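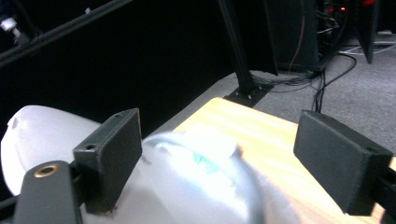

朝食は宿で済ませたい、外に出るのは荷物を預けてからでいい、と回答者の一人は自由記述に書いている。同じ趣旨の記述はCloltberg旧市街の宿泊者に多く、Rakthorpe側ではほとんど見当たらない。この差をどう読むか。以下、本節の中心。

図3　明るい色の木の天板と、黒い把持部の指先2つ

研究ノート ＞ 観光行動 ＞ 短期滞在と朝食

22/08/2019　文・Kosedov観光行動研究室

3．宿泊地区と朝食場所の選択

3.1 対象
分析に使ったのは有効回答2,676件。地区はCloltberg旧市街とRakthorpe港側の二つ。宿の規模は問わず。連泊者は初日の朝のみ集計、二日目以降は別稿にまわす。日帰り客は除外した。記入漏れのある票も除外、ただし年齢欄だけの空白は残してある。

3.2 結果
旧市街では宿内での朝食が優勢。港側は逆で、市場脇の食堂に流れる。予想どおりといえばそれまでだが、宿代に朝食が含まれるかどうかを揃えても傾向は消えなかった。港側の宿泊者は、朝食付きの料金を払っていても外に出でいる。もったいない、という記述はごく少数。

食堂別ではAbou Jaoudeの名がいちばん多く挙がった。豆の煮込みと平焼きパンの店で、開店が早い。早朝の船に乗る客には都合がよい。味への言及より時刻への言及が目立つ点は注意しておきたい。案内冊子に載る店は23軒、うち早朝から開くのは3軒しかない。選択というより、開いている店に入っただけの可能性がある。

坂の影響も見た。旧市街の宿は坂の上に固まり、下の食堂まで行くと戻りが登りになる。高齢層で外食が少ないのはこれで説明がつきそう。ただし若年層でも少ない。石段の雨天時の滑りやすさを挙げた票があり、天候との突き合わせが必要。未着手。

3.3 検討
地区差を食の好みに帰するのは早い。出発時刻、坂、開店時刻の三つが絡んでおり、今回の調査票では切り分けられない。設問が「朝食をどこで取りましたか」の一問だけだったのが痛い。時刻を聞いていない。次回は必ず入れる。

もう一点、回収方法の偏り。旧市街は受付で手渡し、港側は船着場で配布。つまり港側の票には船に乗る人しか入っていない。車で抜けた客は落ちている。港側の外食の多さは、この分だけ割り引いて読む必要がある。1月の補足調査では両地区とも宿の受付に統一したが、閑散期で票が集まらず、比較に耐えない。表には載せず、付録に生の集計のみ置いた。

なお、冊子の掲載店と実際に利用された店の食い違いについては次節で扱う。掲載外の屋台がかなり挙がっており、名称の表記揺れの整理がまだ終わっていいない。

お問い合わせ：Kosedov観光行動研究室　｜　© Kosedov　無断転載を禁じます　｜　ページの先頭へ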